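Tracing fault 1753 (opening width lost) on the Bovus hand gripper

Written by Subira Masanja
Last revised 22 January 2019

Applies to the Bovus hand gripper with the Hita logger, any build that writes a fault column. Arms driven by the Cetar playback controller are covered in the last two sections.

Background

Fault 1753 is raised by Hita when it can't find the square marker on the gripper in the camera view and therefore has no value for the opening width. The fault doesn't stop the recording. Hita fills the width column with the last good value, sets the fault flag, and goes on. The gripper gives no sound or light when this happens, so the operator finishes the demonstration with no sign that anything is wrong.

A held width is harmless while the jaws are still. It is a problem when the jaws move during the dropout. The log then shows an open gripper through the whole closing motion and a single jump to the closed value once the marker is found again. On playback, the arm tries to follow that jump at full speed.

We learned this from a cup placement set recorded in December at the Zuccaro site. Played back on the arm, the fingers snapped shut during the approach, caught the cup by the rim and drove it sideways into the table fixture. The finger mount cracked. No one was inside the guard. When the set was checked afterward, 18 recordings carried the 1753 flag, and all of them had passed the usual review, which at that time looked only at the pose track.

The procedure below finds out why the marker is being lost, fixes it, and sorts the existing recordings into usable and unusable. Work through the checks in order. The early ones are quick and account for most cases.

What you need

The gripper and its camera, with the lens cover off
The recording computer with Hita installed
A lint-free cloth and lens fluid
A spare marker, printed on matte stock
A caliper
A sheet of dark card
The raw files from at least one flagged recording and one clean one from the same place

Before you start

Stop all playback. If flagged files are already in the Cetar queue, remove them and lock the queue. Don't rely on renaming them; the controller reads the queue by file ID and will still run a renamed file.

Copy the raw files to a separate folder and set them to read-only. Hita rewrites the fault column whenever a file is reprocessed, and the original flags can't be recovered from the processed version.

Reading the fault column

Open the flagged recording in the Hita viewer and turn on the width and fault traces together. Look at the shape of the dropouts.

Single-frame dropouts, scattered evenly through the file, point to a marginal marker: dirt, a worn print, or slightly soft focus.

Long dropouts that start and end cleanly point to light. Check the heading of the gripper at the start of each one. If they line up with one direction in the room, you have glare or an exposure swing.

Dropouts that appear only when the jaws are at one end of travel point to the mount, or to something crossing the line of sight. A cable looped over the body will do it. So will a sleeve.

Dropouts in a block at the start of the file and nowhere else are usually the camera settling its exposure. Trim them, and have the operator hold still for a moment before the first motion.

A continuous fault from first frame to last means the marker ID doesn't match the configuration. Check that first if the gripper has just come back from repair.

Checking the marker

Switch the gripper off. Wipe the lens, then the marker, and look at the marker under a lamp held low to one side. Scratches and lifted corners show up as bright lines. Replace the marker if any line crosses the boundary between a black cell and a white one. A scratch inside a single cell can be left.

Measure the printed square with the caliper along both edges and compare the result with the size in the configuration file. A marker printed with "fit to page" turned on will be slightly small. It will still be detected, but every width value will be off by the same proportion, and the detection limit will be reached sooner.

Check the finish. Gloss tape laid over the print for protection is a frequent cause of 1753 near windows. Remove it along with the marker and fit a new matte one. Trying to peel the tape alone takes the print with it.

Make sure there is a white border on all sides of the square. The detector needs the border to find the edge. If the marker has been trimmed to the black, replace it.

Checking the light

Take the gripper to the work table where the flagged recordings were made. Use the same time of day if you can. Start the Hita live view, turn on the marker outline, and hold the gripper in the starting position for the task.

Turn slowly through a full circle while keeping the gripper level. Watch the outline and note each heading at which it flickers or disappears. Repeat with the gripper tilted down toward the table top, then tilted up until the ceiling lights enter the view.
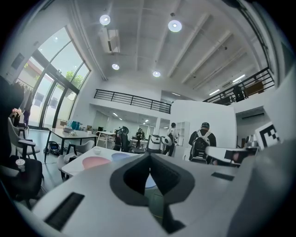

A large window wall is the worst case for automatic exposure. When daylight takes up a good part of the view, the camera shortens the exposure, the gripper body goes gray, and the contrast between marker cells drops. When the operator then turns back toward the room, the exposure lengthens and the white cells may bleed into the black ones for a short time. Both changes can produce a 1753, and both are gone by the time anyone looks at the live view from a normal standing position.

To separate exposure from glare, hold the dark card between the marker and the window while someone watches the outline. If the outline returns at once, it was direct glare on the marker surface. If it returns gradually, it was exposure. If it does not return, the cause is elsewhere and you should go on to the mount.

For exposure, switch the camera to manual. Set the exposure with the gripper pointed at the work table, then confirm that the outline holds at every heading you noted. The background outside the glass may wash out completely. That does no harm to the width reading, but check the pose track as well, which needs some detail in the background. If the pose track gets worse, lower the exposure in small steps until both hold.

For glare, turn the task. Moving the operator to the other side of the table is often enough. Blinds also work where they are fitted, but record their position in the session notes. A set made with mixed blind positions is hard to diagnose later.

Strip lights deserve a separate look. With a short exposure, some of them beat against the frame rate and the marker brightens and darkens in a slow cycle. The width trace will show faults at an even spacing. Change the anti-flicker setting to match the mains frequency and repeat the turn.

Checking the mount

Hold the body in one hand and press lightly on the edge of the marker plate. There should be no movement you can see in the live view. If the outline shifts, tighten the plate screws and repeat the width calibration. Do not skip the calibration. A plate that has moved and been tightened in its new position gives a clean fault column and wrong widths, a worse condition than the one you began with.

Work the trigger from fully open to fully closed 5 times at a normal speed, then 5 times as slowly as you can. The width trace should be smooth in both directions. A step at the same width on each pass means that something is catching or that the marker is partly hidden at that point. Check the cable route and the fit of the cover.

Sorting the existing recordings

Reprocess the copied files, not the originals, and sort them by these rules.

Keep a file if no dropout is longer than 3 frames and none overlaps a trigger movement.

Repair a file if the dropouts are longer but the jaws were plainly still throughout. Confirm this in the video, frame by frame. Mark the span as interpolated in the session notes.

Reject a file if the jaws moved at any time during a dropout. Don't interpolate across a closing motion, even a short one. The start of contact can't be worked out from the frames on either side.

In the December set, most of the flagged files went into the last group. The cup task closes the jaws low over the table with the operator turned toward the glass, so the dropout and the closing motion tended to fall together.

Setting a limit on the controller

The log check should not be the only protection. In the Cetar controller, set a maximum rate of change for the gripper channel and set the response to "hold and stop". The default response is "clip", which lets the arm continue along its path with the gripper lagging behind. Clipping would have spared the finger mount but would still have carried the cup into the fixture.

Also turn on "reject flagged input". With this set, the controller refuses any file in which the fault column is not clear, including repaired ones, until they are signed off under a user name.

Returning to service

Run one clean recording through playback with no object on the table and the speed override at its lowest setting. Stay outside the guard with the stop in hand. Compare the commanded and measured widths in the controller log. If they agree, repeat with the object, then at working speed.

Unlock the queue, attach the session notes to the fault record, and enter the cause as marker, light, mount or configuration. If you found more than one, enter them all. Hita accepts multiple codes separated by semicolons; a comma will be read as part of the code and the entry will not show up in a search.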